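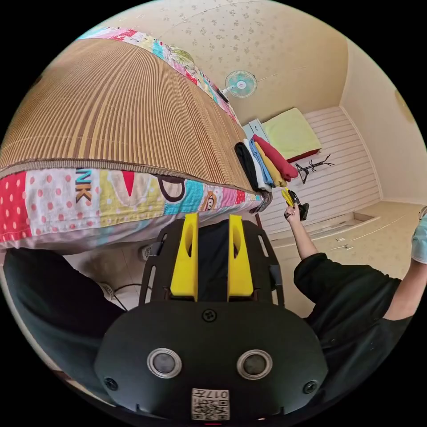 A Vusta, empresa de têxteis para o lar, anuncia o lançamento da Urnik, a sua primeira linha completa de roupa de cama de verão, composta por esteiras de dormir, capas de colchão em patchwork, colchas leves e fronhas. A coleção chega às lojas em julho e foi pensada para quartos onde o calor noturno torna desconfortável o uso de lençóis e edredões convencionais. O princípio é conhecido em muitas casas: sobre a cama estende-se uma esteira entrançada de bambu e palha, em riscas verticais de tons castanhos e bege, e por baixo fica a capa ou a colcha de patchwork, cuja orla colorida continua à vista ao longo do lado da cama, com painéis vermelhos de bolas brancas, tiras azuis e turquesa, letras estampadas e uma pequena cara de macaco sobre fundo azul. A Vusta retoma esta combinação e passa a propô-la em conjunto, com medidas compatíveis entre si.

9 de abril de 2025 – A apresentação da linha Urnik decorreu hoje na sede da empresa, perante representantes do comércio retalhista, do setor hoteleiro e da imprensa especializada. Na ocasião foram também divulgadas as condições de encomenda para a próxima estação e o calendário de distribuição.

A linha compreende 14 referências. As esteiras são fabricadas em três larguras, para cama individual, de casal e de casal larga, e são fornecidas enroladas, com fita de algodão para arrumação. As capas de patchwork existem nas mesmas três larguras e têm altura suficiente para cobrir a lateral do colchão. As colchas leves podem ser usadas sob a esteira ou, nas noites mais frescas, como cobertura.

O desenvolvimento dos produtos teve a duração de oito meses e foi realizado em colaboração com o ateliê Vídalín, responsável pelos padrões e pela escolha das cores. O ateliê trabalhou a partir do arquivo de estampados da Vusta, do qual foram selecionados 71 motivos, entre bolas, quadrados, letras, flores e animais. Cada capa reúne uma parte destes motivos. A disposição dos painéis varia de lote para lote, pelo que duas capas da mesma referência podem apresentar sequências diferentes.

A confeção das capas e das colchas está a cargo da unidade Haten, que adaptou uma das suas linhas de costura a este tipo de trabalho. Os painéis são cortados, unidos com costura dupla e acolchoados antes da aplicação do debrum. Nas esteiras, as tiras de bambu e palha são selecionadas por espessura, entrançadas e prensadas, e os bordos recebem um acabamento em tecido para evitar que as pontas se soltem e prendam na roupa de cama.

«A esteira de verão é um objeto de uso quotidiano que merecia o mesmo cuidado de fabrico que dedicamos a um lençol ou a uma manta», refere a direção da Vusta. «Quisemos que as peças assentassem bem umas sobre as outras e que a cama pudesse ser feita em poucos minutos, de manhã, por qualquer pessoa da casa.»

Utilização e conservação

A Vusta recomenda que a esteira seja desenrolada e deixada em plano durante algumas horas antes da primeira utilização. As esteiras que estiveram guardadas durante o inverno tendem a conservar a curvatura do rolo. Nesses casos, convém enrolá-las brevemente no sentido contrário e só depois estendê-las sobre o colchão, de preferência com uma pessoa de cada lado da cama.

A limpeza faz-se com um pano bem torcido, passado no sentido das fibras, seguido de secagem à sombra. Não devem ser utilizados produtos com lixívia nem máquinas de vapor. As capas e as colchas podem ser lavadas na máquina a baixa temperatura, do avesso. Recomenda-se que as peças com painéis vermelhos e azuis sejam lavadas em separado nas duas primeiras lavagens.

No final da estação, a esteira deve ser guardada enrolada, na horizontal e em local seco – nunca dobrada. Cada peça é acompanhada de um folheto com estas indicações e com um quadro de medidas, para que o cliente possa confirmar a correspondência entre esteira, capa e colchão.

Distribuição

A primeira série é de cerca de 2000 conjuntos, destinados às lojas próprias da Vusta e a uma rede de revendedores autorizados. Os conjuntos incluem esteira, capa de patchwork e duas fronhas. Todas as peças estarão também disponíveis em separado, o que permite substituir a capa sem adquirir uma nova esteira. As colchas leves serão vendidas apenas em separado.

Os revendedores interessados podem solicitar o catálogo e o mostruário de tecidos junto do departamento comercial. As encomendas para hotelaria e alojamento local têm condições próprias, com possibilidade de fabrico em medidas especiais e de escolha prévia da sequência de painéis. Os prazos de entrega destas encomendas são confirmados caso a caso, em função da largura pretendida e da disponibilidade da unidade de confeção.

A empresa prevê alargar a linha com peças para cama de criança, atualmente em fase de protótipo. Estas peças manterão o mesmo tipo de patchwork, com painéis de menor dimensão e uma esteira mais fina e flexível. As datas de comercialização serão comunicadas oportunamente.

Sobre a Vusta

A Vusta desenha, fabrica e comercializa têxteis para o lar, com especial incidência na roupa de quarto. A sua oferta inclui lençóis, mantas, colchas, capas de colchão e, a partir desta estação, esteiras de dormir. A empresa trabalha com ateliês de desenho e unidades de confeção parceiras e mantém um serviço de reparação para as colchas e mantas da sua marca – serviço que passa agora a abranger o debrum e as costuras das peças Urnik.

Contactos para a imprensa

Vusta – Gabinete de Comunicação
Fotografias dos produtos, amostras de tecido e fichas técnicas disponíveis mediante pedido escrito ao gabinete.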